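# Small Things on a White Table

Azevedo is a one-room workshop on the second floor, and most of what happens in it happens on tabletops. I have been keeping a gallery of the small items that pass across them: boxes, trays, phones, tape, packing scraps. The page has grown since May, and it is now sorted by table.

The tables came from Orkel as a set of 10. They are white, plain, and easy to wipe down, and small dark objects show up well on them. Seven are in use. The others are stacked flat against the back wall until we have the floor space.

This part of the gallery covers the packing table. Items are set out here before they go into a shipping carton, usually a few at a time. Larger pieces are packed on the floor by the door.

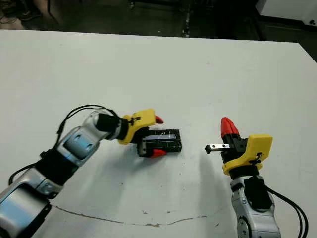
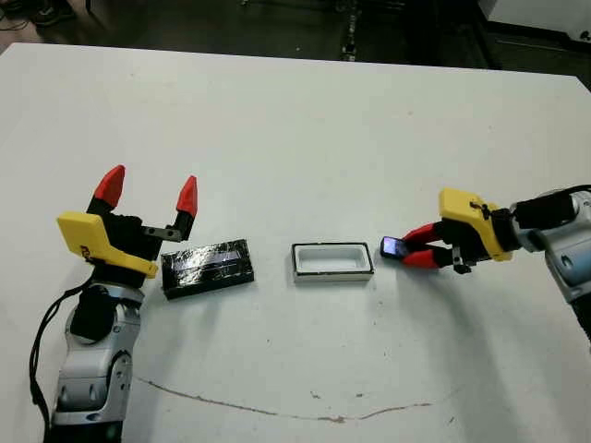

Packing order is the same for every carton. Flat boxes go in first, along the bottom. Trays go on top, open side up, so they can hold the smaller pieces. Phones and anything else with a screen go in last, with a sheet of foam over them. The foam comes from Taltia in rolls of 200 feet, and we cut it by hand.

We tried putting the trays in first for a while. The boxes slid around on top of them and the corners of the cartons bulged, so we went back to the old way.

Graça Esteves labels the cartons and keeps the list. The last number on it was 289. If you are looking for a particular carton, ask her for the list before opening anything, and put the tape back on when you are done. Clear tape is fine. Please don't use the paper kind, which lifts off in the storage room.

Other parts of the gallery:

- **Sorting table.** Loose parts, mostly screws and caps, in shallow dishes.
- **Repair table.** Lamps and small radios, with the covers off.
- **Ominis shelf.** Finished cartons waiting for pickup, front row only.

The cutting table will be added next. Those pictures still need to be put in order, and a few of them belong with the sorting table.

Last updated Thursday, June 9, 2022.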